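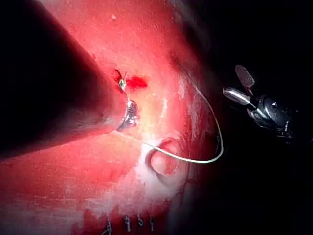

Did the Greradgate walking route open in time for the summer visitors?
Most of it did. The northern half has been signed, walked and slept along since June, and the southern half is open to anyone who can read a map and doesn't mind cows.

Progress report to the Senbridge Travel Fund, second period
Prepared by Tamsin Partington

You asked us to be brief this time, and we have taken the hint.

Where we are
The route runs from the old station at Senbridge to the harbor at Greradgate, and it is meant to be done in 4 days by people who carry their own bags and regret it. The first two stages are finished. Signs are up, the leaflet is printed, and the train times in it were correct on the day it went to press. The railroad changed them the following Tuesday. We have put a sticker over the old ones, and the sticker sends people to a web page that Brayden Fraser keeps up to date.

Who came
We gave out 346 walker cards between the station and the two guesthouses. Walkers get the card stamped at each overnight stop and hand it in at the harbor, and 80 have come back so far. Some people will have kept theirs as a souvenir, which we should have seen coming when we made them so nice. Next season the card will have a tear-off strip.

Comments on the cards were mostly kind. Breakfast at the McAlister guesthouse got more praise than the scenery. Several walkers asked for a later start on the luggage van, which currently leaves at 7 a.m. and has made enemies. Keegan Harawira drives it and is willing to move to 8:30 if the guesthouses agree to hold the bags indoors.

What is late
The footbridge on stage three. The landowner has signed, the county has not, and the county's form now wants a drawing that its last form told us to leave out. Nikau Ngata has redrawn it and sent it in. Until we hear back, walkers take the road around by Prindero, an extra hour with a very good bakery at the far end of it. Takings at the bakery are up and the owner has asked us, politely, what the rush is.

Stage four needs signs and nothing else. The posts are in a barn.

Money
We are under budget on printing and over on stickers. The bridge money is untouched and we would like to carry it into the next period. Kiri Trevaskis has sent the full accounts separately, with receipts, including the one that went through the wash.

Decisions we need from you
Approval to carry over the bridge money.
A yes or no on the German leaflet — the translator is holding her price until the end of the month.
A date for your site visit. Bring boots, and let us know if you want your bags on the early van.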